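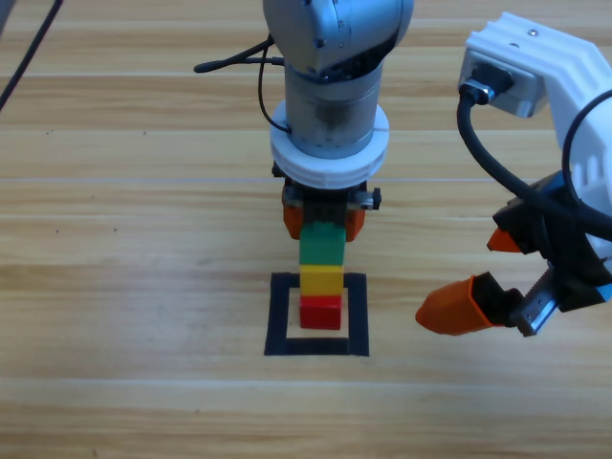 Home > Kids & Play > Ask the Neighbors > Browse > Log in

Block stacking on a wood table, tape square coming up gummy??

Posted by Sumeya Tefera
November 15, 2025 | 656 views | 3 replies hidden

Quick one, typing this at pickup. We do a stacking game at the Dedside play morning. Black tape square on the table, kids build red, yellow, green inside it, tower has to stay in the square. They love it. Problem is the tape. Left the last one down since June (I know) and when I peeled a corner it left gray goo all along the grain. Table is wood planks, light colored, not sure what finish. It's a loaner from the Mapplebeck hall so I can't wreck it. What gets the goo off? And is there a tape that won't do this, it does need to be dark so the little ones see the line.

Tags: wood tables, tape residue, toddler games

Brenda Naylor
Hair dryer, low. Warm the tape a few inches at a time and pull it back flat over itself, slow. Don't yank it straight up, that's how you lift finish. Whatever's left, rub with a dab of cooking oil on a rag, let it sit, wipe, then a damp cloth with dish soap and dry it right away. Go with the grain. Try it underneath first!! Some waxed tops go blotchy with oil. If goo gets down in the seams between planks use a wooden toothpick, not a knife. Took me almost 2 hours on my moms table but it came out fine.

For next time get black painters tape, they do make it. Swap it every couple weeks, even the gentle stuff bakes on if you leave it.

Helpful (14) Share Report

Graham Dobson
just sand it

Helpful (0) Share Report

Amber Birkett
Please dont sand a borrowed table lol. Agree with Brenda on the heat. We quit taping the wood altogether at Zunderthorpe, I put the square on a big sheet of clear vinyl and lay that down, roll it up after. Only gripe is the vinyl slides a bit so towers go over more. Bit of shelf liner under the corners helps. Also make your square bigger than you think, ours was so tight the 3 year olds gave up adn just threw the blocks.

Helpful (6) Share Report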